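Urel Kitchen Sim: data card and annotation rules

Status: in use. Maintainer: Zdeňka Hrnčiar. Rules editor: Rostislav Beneš. Last revised in March.

Contents

The set holds 601 simulated episodes of two-handed tabletop work in kitchen layouts. Of these, 500 are released for training and the rest are held back for checking. All episodes are rendered; there is no real footage. Each comes with a text instruction, joint positions for both arms and a label file. A typical label file is around 18 lines long.

Scope of the rules

The rules below apply to anyone who adds, edits or reviews labels. They replace the notes that were kept in the Sundow wiki. Where the two differ, this file wins.

1. Contact. Mark a hand as "holding" only if the fingers or thumb touch the object and the object is clear of its support. A hand that touches an object still resting on the counter is marked "touching".

2. Idle hand. Every frame has a state for both hands. An open hand with nothing in it is "free", even when it is next to a handle or a drawer. Do not guess at the next action.

3. Names. Use the plain name and the colour: "green cup", "dark blue cabinet". Do not infer contents or purpose. Small items that cannot be named with confidence are labelled "small object" plus colour.

4. Partial view. Appliances cut by the border are labelled if the type is clear. Otherwise use "appliance".

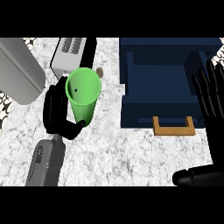 Left hand: holding, green cup. Right hand: free. The item beside the cup rim is labelled "small object, brown" under rule 3.

5. Borders. The black bands at top and bottom are padding and carry no labels. Crop them before computing image statistics — the mean brightness is wrong otherwise.

6. Disagreement. Each episode is labelled by 2 people working apart. If their hand states differ, the episode goes to Dušan Doležal, whose decision is recorded in the review column. Do not overwrite the original entries.

Known problems

Rule 1 is hard to apply when a thumb hides the base of an object. Use the height value from the simulator log in that case. Labels made before the Grostel converter was fixed may have left and right swapped; run the side check before merging them.

Changes

Proposals go to Anjana Jayawardena with the episode number and the rule affected. Changes to rules 1 and 2 require a full relabel of the held-back episodes.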